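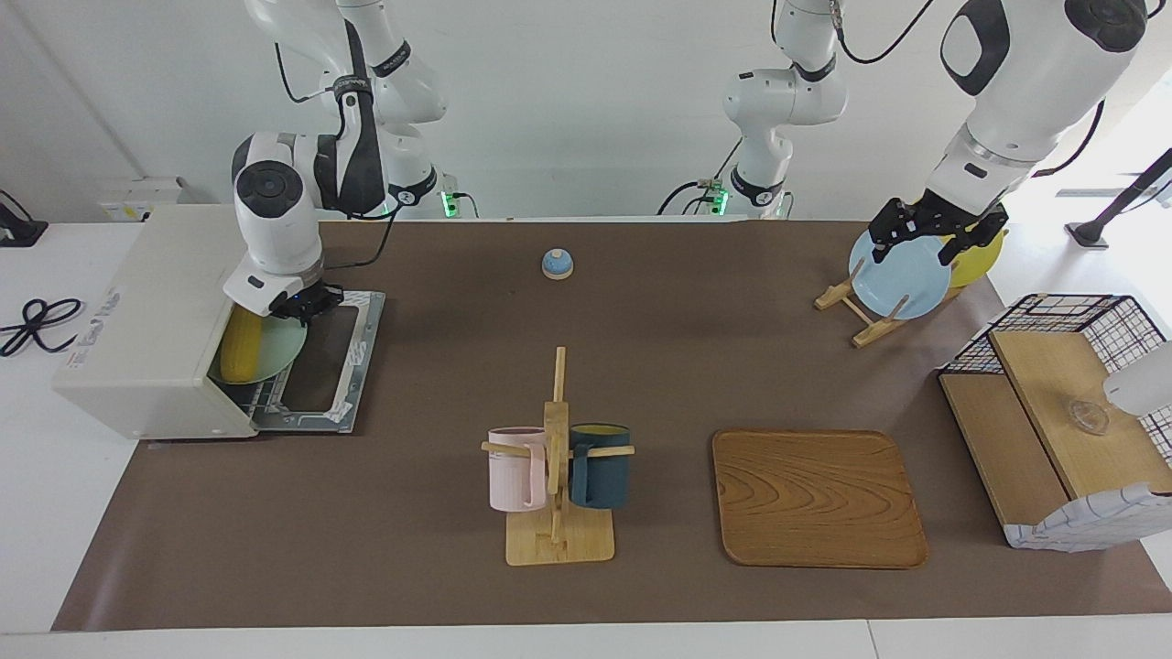
Notes from the Junetgate open day, for those who couldn't make it. Ilto had the two-arm kitchen bench running most of the afternoon, with a new visitor group every half hour. When I got to the rail one gripper was at the open toaster oven, right beside the corn cob on its green plate, and the other had hold of the rim of the blue plate in the drying stand. Both arms hang down over the bench, which leaves the front clear and gives people a decent view of the mugs and the tray.

On Feb 26, 2018, Vasilis Kadrić wrote:
> Did anyone ask how many runs they've logged on the kitchen tasks?
> The Firora handout says 2000, but I'm sure I heard a bigger
> number at the June meeting. Also, is the bench open to school
> groups or only to members?

I asked. The total is 3836 runs, and 749 of those are with the oven. The 2000 in the handout is an old figure and they're going to fix it. They don't have a breakdown for the plates yet.

School groups are fine if they book ahead. The limit is 64 for the whole building, so a big school would have to split over two visits. Parking is behind the Milošević centre, and the side door is the one with the ramp.

I've got a few spare handouts if anybody wants one. Email me off list.

Teodora Delić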